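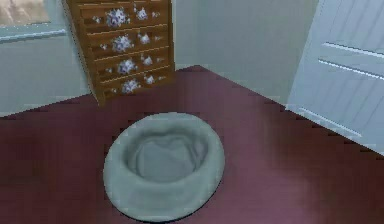
Data / Health and Wellness / Sleep and Pain / Bodlow Night Cramp Diary

# Bodlow Night Cramp Diary: Data Card

Last updated: August

## Summary

The Bodlow Night Cramp Diary is a table of self-reported entries on leg cramps that occur during sleep or rest. Adults registered with the Bodlow clinic network kept a short diary each morning for 29 days. The release contains the diary entries, a baseline questionnaire, and a codebook. It is maintained by the Nic Aodha Institute for Muscle and Joint Health, which also answers questions about access and reuse.

Night cramps are common in middle and later life, and many people who have them never raise the matter with a doctor. Clinic records therefore give a thin account of how often cramps come, how long they last, and what people do about them at home. The diary was set up to record these things in the words and habits of the people concerned.

## Contents of the release

- `baseline.csv` -- one row per participant, completed before the first diary night
- `diary.csv` -- one row per participant per night
- `remedies.csv` -- one row per remedy reported, linked to a diary night
- `codebook.md` -- variable names, allowed values, and missing-value codes
- `CHANGES.md` -- corrections made after the first release

All files are encoded in UTF-8 and use commas as separators. Times are given in local time on a 24-hour clock.

## Participants

The study enrolled 500 adults. Participants were 50 years of age or older at enrollment and had reported at least one night cramp in the preceding month. People receiving dialysis, people who were pregnant, and people who had undergone leg surgery in the past year were not enrolled. These groups have cramps for reasons that call for a separate study design.

Recruitment took place through notices at clinic reception desks and through a letter sent with routine appointment reminders. No payment was offered. Diaries were available on paper and through the Vestden diary form, and participants could choose either one. The column `entry_mode` records the choice.

## What was recorded

The baseline questionnaire covers age band, sex, usual bedtime, hours spent standing on a normal day, regular exercise, and current medicines by broad group. Diuretics, statins, and inhaled long-acting bronchodilators each have their own column. Brand names were removed before release.

Each morning the participant answered the following:

1. Whether a cramp occurred during the night
2. Which part of the leg was affected (calf, foot, thigh, or more than one)
3. How long the worst cramp lasted, to the nearest minute
4. Pain at its worst, on a scale from 0 to 100
5. Whether soreness was still present on getting up
6. Anything done to relieve the cramp

Item 6 was an open question. Answers were sorted into categories by two readers working separately, and a third reader settled any disagreement. Stretching, walking, heat, massage, and drinking water account for most of the categories. Folk remedies, among them pickle juice, tonic water, and a bar of soap under the sheet, were kept as reported and carry the code `other_home`. Their presence in the table is a record of use and should not be read as advice. Quinine in particular can cause serious harm and should not be taken for cramps except under a physician's direction.

## Missing data

A blank diary night and a night without cramps are different things, and the files keep them apart. A value of `0` in `cramp_any` means that the participant reported no cramp. A value of `-9` means that no entry was made. Users who convert `-9` to zero will understate cramp frequency.

Paper diaries sometimes show several days filled in with the same pen and in one sitting. Where the data clerk noted this, the column `late_entry` is set to `1`. The flag depends on the clerk's judgment and was not applied to entries made through the Vestden form, which stored its own time of entry. Form entries made after 6 p.m. are flagged automatically.

## Privacy

Names, addresses, dates of birth, and clinic numbers were removed by the clinic network before the files reached the Institute. Calendar dates were replaced by a night number counted from enrollment. Any combination of age band, sex, and medicine group that applied to fewer than 3 participants was merged with a neighboring group. Free-text answers are not included in the public files.

Participants gave written consent to the release of the data in this form. Users agree not to attempt to identify any person.

## Intended uses

The data are suitable for describing how cramps vary from night to night within the same person, for planning sample sizes, and for teaching repeated-measures methods. They may also help clinics that are designing diaries of their own.

The data are not suitable for judging whether a remedy works. Participants chose what to do and when to do it, usually in the middle of a painful episode, and most cramps ease without any treatment. The data should also not be used to estimate how common night cramps are among older adults in general, given that a recent cramp was a condition of entry.

## Known limitations

- Duration is recalled on waking and tends to cluster at five and ten minutes.
- Restless legs and cramps are easily confused. A description of each was printed inside the diary cover, but no examination was made.
- The medicine columns reflect what participants reported at baseline. Later changes were not collected.
- Season is not recorded, although enrollment ran over more than one.
- Participants at the Trandusness clinic received an earlier version of the diary that lacked item 5. Their soreness values are coded `-8`.

## Citation and license

The files may be used for research and teaching with attribution. Commercial use requires written agreement from the Institute. Please cite the release as follows:

> Nic Aodha Institute for Muscle and Joint Health. Bodlow Night Cramp Diary. Data files and codebook.

Errors in the files should be reported to the data office with the participant row number and the name of the column. Corrections are listed in `CHANGES.md` -- the original values remain available on request.

## Related items

- Bodlow Morning Stiffness Survey: Data Card
- Trandusness Footwear and Heel Pain Questionnaire
- Vestden Diary Form: Notes for Clinics
- Coding Home Remedies in Open Answers: Reader's Guide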